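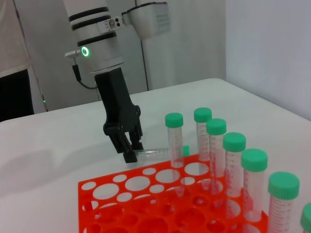

Why is Zevbridge charging the general duty rate on lines that have a certificate of origin attached?

The rate is picked from the origin fields on each line, and the attached certificate isn't read at all. If the preference scheme or the preference rule is blank on a line, the general rate applies to it, whatever is in the attachments tab.

Ticket subject: Preferential rate dropped on import declaration
Product: Zevbridge Declarations
Customer: Pestimbridge, Drellodthorpe office
Raised by: Estela Rivadeneira
Handled by: Oriana Tapia
Status: Resolved, workaround in place

Reported problem

Estela Rivadeneira wrote:
We lodged a draft declaration for a mixed shipment of pump housings, valve bodies and rubber seals. All lines are from the same supplier and covered by one certificate of origin. The draft has 11 lines. The seals came through at the preferential rate, which is free, but the housings and valve bodies are showing the general rate. Last shipment from the same supplier was fine. I've deleted the certificate and attached it again and the duty total didn't change. Our broker, Escobar, is waiting on us to release the draft and the goods are due on the wharf Saturday.

What was checked

Oriana Tapia wrote:
Thanks Estela. I opened the draft in read-only mode. Country of origin is filled in on every line. Preference scheme is filled in on every line as well. Preference rule is blank on 7 of them, and those are the same lines that show the general rate.

Next I looked at where the lines came from. They were brought in by spreadsheet, using a template saved under the name "Housings new". Could you tell me who set up that template and whether the columns were changed recently?

Estela Rivadeneira wrote:
I set it up. The supplier changed their invoice layout and put net weight before the unit price, so I re-mapped the columns to suit. I didn't touch anything to do with origin. The seals were typed in by hand as they came on a separate invoice.

Oriana Tapia wrote:
That explains the split. When a template is re-mapped, any column that isn't matched by hand goes back to "Do not import". Your origin rule column is still in the spreadsheet, but the template is skipping it. The seals were keyed directly so they kept their rule.

I also compared the tariff classification codes against the last shipment, in case one had been changed. They're the same.
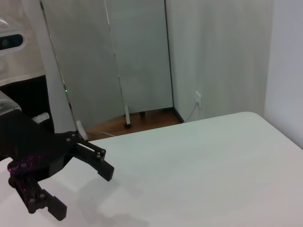

Fix for the current draft

1. Open the draft and go to Lines. Don't delete the lines, as the permit references will go with them.
2. Filter on Preference rule = blank.
3. Tick the filtered lines and choose Bulk edit, then Origin.
4. Enter the rule code printed on the certificate for that classification. The housings and the valve bodies may have different codes, so do them as separate edits.
5. Save, then press Recalculate duty. Saving alone leaves the old figures on the summary page.
6. Check the certificate number is on the header. If it's only on the lines, the draft will validate but the broker's copy will print without it.

Fix for the template

Go to Settings, Import templates, "Housings new". Match the column headed "Origin criterion" to Preference rule. Save it, then run a test import with 2 or 3 lines before using it on a live shipment. Changes to a template can take up to an hour to reach other users in the same office.

Customer reply

Estela Rivadeneira wrote:
Did the bulk edit and recalculated. Housings are now free. One valve body line is still at the general rate.

Oriana Tapia wrote:
The origin on that line is different from the others now that I look at the supplier's invoice. It lists the valve body as made in a third country and repacked. The scheme on your certificate doesn't cover it, so the general rate looks to be what the system should apply. Please confirm with Escobar before you release. We can tell you how the program reads the fields, but whether goods qualify is a question for your broker.

Estela Rivadeneira wrote:
Escobar agrees, that line stays at the general rate and I've taken the scheme off it. Draft released. I'll ask the supplier to put those on their own invoice in future.

Closing notes

Template corrected by the customer and test import passed. A request has been logged with the product team for a warning when a line has a preference scheme and no rule. No release date for it yet. Reply to this ticket if the blank rule comes back on another import.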